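Plilora Seedling Tray Kit, from Cokside Growing Supply

I've been starting lettuce indoors for longer than I care to admit, and most of the trays I bought in that time went in the trash after one season (thin plastic, corners split, water all over the shelf). So when Sihan Yao and I started selling growing gear out of our shop on Hoarau Road, the first thing I wanted on the price list was a tray I wouldn't cuss at. The Plilora is the one we settled on, and I use it at home too.

You get 2 trays, a clear lid for each, and a felt mat that sits underneath and wicks water up to the roots. Each tray has 26 cells. They're a bit deeper than the usual ones, and basil and peppers love that. Lettuce doesn't much care, but it comes out easier!

How I water it: fill the bottom pan up to the molded line, lay the mat in, set the cells on top, and walk away. In my back room that holds for three days, less if the heater's going. If you see green fuzz on the mat, rinse it in plain water and hang it over the tub. Please don't put it in the dryer. I did, and it came out the size of a potholder. 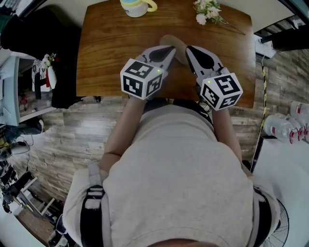 The lid has a little sliding vent on each end, and I'd say open both as soon as you see the first sprouts. I used to leave mine shut because the fog looked so healthy, and I lost a whole tray of romaine to damping off that way. Once the leaves touch the plastic, take the lid off for good.

Will it fit under your lights? It fits the Nakton two-tube stand with room to spare, and two trays go side by side on the lower shelf. If you have the older Nakton with the crossbar, the lid will bump, so raise the tubes a notch first. Other stands, measure before you order. The tray is 13 inches wide at the lip, and people forget the lip.

One gripe, and I've passed it along to the maker: the drain plug is tiny and black, and if you drop it in potting soil you'll be down there a while. We toss a spare in every box now. Yaqin Zeng packs the orders, so if yours is missing, call and ask for her and she'll mail one out.

Replacement mats and lids are sold separately, same page of the catalog. We ran out of lids in August and I'm sorry to everyone who waited. They're back on the shelf, and so are the deep pans.

Returns are fine within a month if the cells are clean. I don't mind a little dirt, but somebody sent one back with the tomatoes still in it.

Page updated September 28, 1999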